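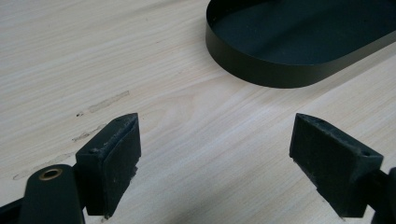
Pale wood shows every scuff, and a tray on top only covers part of it.

February
By the Flornside workshop desk
Filed under: Surfaces & Stains

Grey marks on a light wooden table bring out the worst in household advice. Walnuts, toothpaste, mayonnaise left overnight, a hairdryer. I have tried most of them on my own table and on a spare offcut, and I'd put the majority back in the kitchen cupboard.

The first thing to settle is whether the mark is on the finish or in it. Wipe with a barely damp cloth, dry it, then look along the surface with a lamp held low. If the streak has faded, it was dirt or rubbed-off residue from something dragged over the table. If it looks the same, the finish itself is worn, and no amount of wiping will put it back. Plenty of people carry on wiping anyway and end up with a dull patch bigger than the scuff.

For residue, a drop of washing-up liquid in warm water is enough. Go with the grain, even where it swirls, and dry straight away. A white pencil eraser shifts some rubbed marks too. I was doubtful, and it does leave crumbs everywhere, but it did better than the Wusar wood-revival cream, which smelled nice and made everything shiny for a day.

Melamine sponges I would leave alone. They are a very fine abrasive, whatever the packet says about gentle cleaning, and on a satin or matt finish you will see where you've been.

Worn finish is another job. Find out what is on the table before you buy anything. Oil can be patched: 200 grit, light pressure, along the grain, dust off, thin coat of the same oil. Varnish mostly can't, or not so that it doesn't show. The Gadirik touch-up pens come in a shade called Natural, and it was far too orange on my pale offcut – try yours underneath the table first.

As for trays, everybody recommends them. A tray is fine for keys and post if it stays put. Slide a hard one about with grit under it and you have made a sanding block. Lift it, wipe the underside now and then, and stick felt on if the base will take it. The Lüthi felt dots I bought fell off within 2 weeks, so now I cut my own from a sheet and change them when they flatten.

Two of my old scuffs are still there. I've stopped treating them, and most days there is a newspaper on top.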